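Vasutix Hand Controller, used with the Flilunmont simulator

Reviewed Aug 2, 2024, by Ineke Kuipers

The Vasutix is a six-axis hand controller for recording demonstrations by remote control. You move the grip, the arm on the other end follows, and the software logs pose, finger opening and timestamps. I used it for 7 weeks, nearly all of that in Flilunmont, driving a simulated arm with a parallel gripper. Hiba Saab and Tadhg Keane recorded on the same unit, so the remarks on fit cover three hand sizes.

## Setup

Drivers installed without trouble on two of our three workstations. The third needed an older USB stack and cost me an afternoon. Calibration takes 12 steps, and the manual lists them in an order that makes you unclamp the base partway through. Do the base level first and ignore the printed order.

The clamp fits tables up to 2 inches thick. Ours are thinner and it held.

## Motion and mapping

Translation is good. Small motions stay small, and the scaling dial can be changed mid-recording without a jump in the logged pose. Rotation is weaker. Past a certain wrist angle the grip runs into its own cable guide, so long rotations have to be done with the clutch: release, turn back, re-engage. Each re-engagement leaves a flat spot in the trajectory. Our filter removes most of them.

Camera choice matters more than the manual admits. We mostly drive from the gripper view, which makes alignment between the fingers easy and everything else hard. With the wrist rolled over, walls and windows run at a slant, and left on the controller no longer feels like left in the room. The Vasutix has a "view-aligned" mode that is supposed to fix this. It works for translation. Roll still follows the base, and new operators fight it.
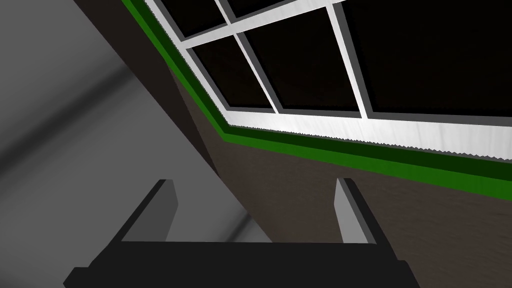
## Finger trigger

The trigger is analog, with a light spring and about 15 mm of travel. Opening and closing both log cleanly. There is no force feedback at all, so a closed grip on an object feels the same as a closed grip on air. Hiba got used to watching the finger gap. Tadhg mapped a contact tone to the headset, and I'd recommend that to anyone doing grasp work.

## Recording

We kept 2181 demonstrations from the trial. Files are plain and well documented, one per episode, and the start and stop buttons sit under the thumb where they belong. The discard button sits next to them, unguarded. I lost good episodes to it before I taped a washer around it.

Compared with the Marchetti arm we used last December, the Vasutix is quicker to reset and far less tiring. The Marchetti still produces smoother rotations, and its operators needed less practice.

## Verdict

Buy it for pick-and-place and drawer tasks in simulation. For anything with a lot of wrist roll, borrow one first and try your worst task on it. A firmware update with clutch smoothing is listed for the next release – I have not tested it.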